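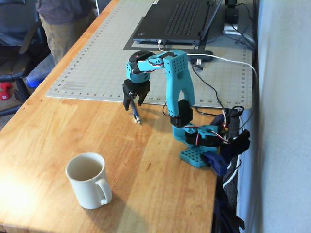 Clasix Desk Mat, light gray

The Clasix is a cutting mat in the first place, but most of our customers at Varnau leave it on the desk all day and work on top of it. You can put a laptop on the back part and still have the front edge free for measuring. The surface is printed with a fine grid, and the ruler numbers go along the front and the right side, so you do not need to look for a ruler each time you cut a strip of paper.

The gray is light on purpose. On a wooden desk in full sun a dark mat becomes warm and shows every piece of dust. The light one is more calm for the eyes, and a dark blue pen is easy to find again.

Care: wipe with a damp cloth and let it dry flat. Please do not roll it, and do not put hot cups directly on it — heat can make waves in the material which do not go away. Keep the cup on the wood or use a coaster.

Delivery: we send the mat flat between two boards. Orders received before 2 in the afternoon leave our store the same day. Returns are accepted within 30 days if the mat has no cuts. 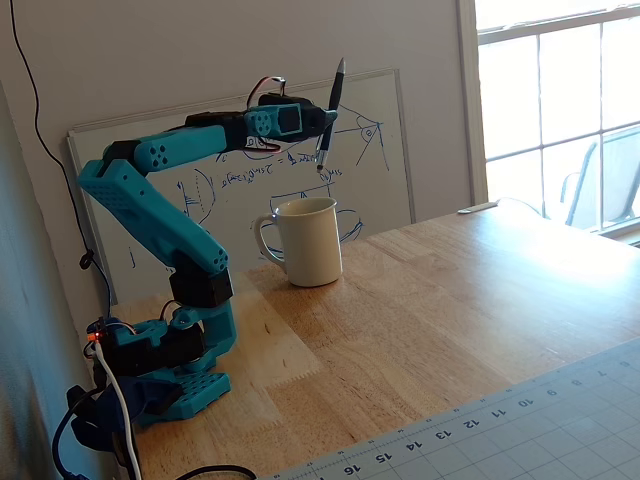

Hudec Mug, white

This is the plain mug we sell together with the mat. It is white ceramic with a loop handle, and it has no print. Many people buy one for drinking and a second one for pens and markers. It stands well on a desk and is simple to wash.

The mug can go in the dishwasher and in the microwave. Small differences in the glaze are normal and are not a reason for complaint, but if your mug arrives with a chip, write to us and we will send a new one.

Buying both

Mat and mug together are sold as the Wuvlow desk set, with 25 percent off the price of the mug. The set comes in one parcel — the mug has its own box inside. The next delivery of mats is expected in April, and you can already reserve one at the checkout.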